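Gilach puts the utensil stand back on the counter

New hanging stand from the Gilach kitchen range ships to stores in December

For release: immediate

Gilach, the housewares maker based in Gultstead, is adding a countertop utensil stand to its kitchen range. One pole, a ring of hooks at the top, a heavy round foot. Whisks, ladles, slotted spoons, all hanging where a cook can reach them. No drawer to dig through.

The stand goes on sale in December at Wako stores and on the Gilach web site. Price $42. Trade orders open now, carton quantity 3.

"People told us the drawer is the problem," said Lerato Masilela, head of product at Gilach. "You pull it open, the whisk is caught on the masher, the masher is caught on the drawer. We wanted the whisk out. It's the worst one for catching."

The idea came out of home visits in 27 kitchens in and around Gultstead, done by Masilela and designer Siyabonga Ngubane. Small kitchens mostly, renters, one drawer for everything. Crocks and jars by the stove were common. Tall tools tip them over, Ngubane said, and flour ends up in the bottom. 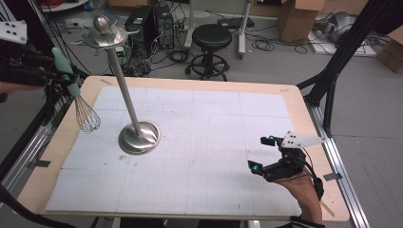
GULTSTEAD, December – Stainless steel throughout on the stand, polished pole and dished base, with the hooks set around a flat round tray and a knob on top to lift it by. The whisk with the light teal handle is a wire balloon type, the shape the team kept coming back to when setting the hook spacing. Balloon heads are wide and they bump their neighbors.

Early versions had a smaller foot. Load one side with a ladle and a whisk and the thing leaned. Ngubane redrew the base 11 times before settling on the present one.

"I wanted it to stay put when you take the heavy spoon off in a hurry," said Ngubane. "Nobody cooking dinner is going to think about balance. Take it off, stir, hang it back up, done."

The first production samples went to Proto, the cooking school on the east side of town, where instructor Zodwa Baloyi runs a Sunday baking class. Baloyi has kept one at her own station and asked for more.

"My students used to walk off with each others spatulas," said Baloyi. "Now the tools hang in the middle of the table and everybody can see what's missing."

Baloyi also asked for a bigger knob than the one in the first drawings, easier with floury hands. Gilach made the change ahead of the main run.

Care: wipe down with a damp cloth, dry right away to keep the shine. Not for the dishwasher. Tools need a loop or a hole in the handle to hang. Whisk and other utensils sold seperately.

Wako will show the stand near the front of its kitchen department, tools hung on it, shoppers welcome to try it. Buyer Unathi Nkosi said the chain had been looking for something to sit next to its mixing bowls.

Samples for press and trade on request, please allow a week. Photos and spec sheet same contact.

Press contact:
Leandro Medina
Communications, Gilach
Gultstead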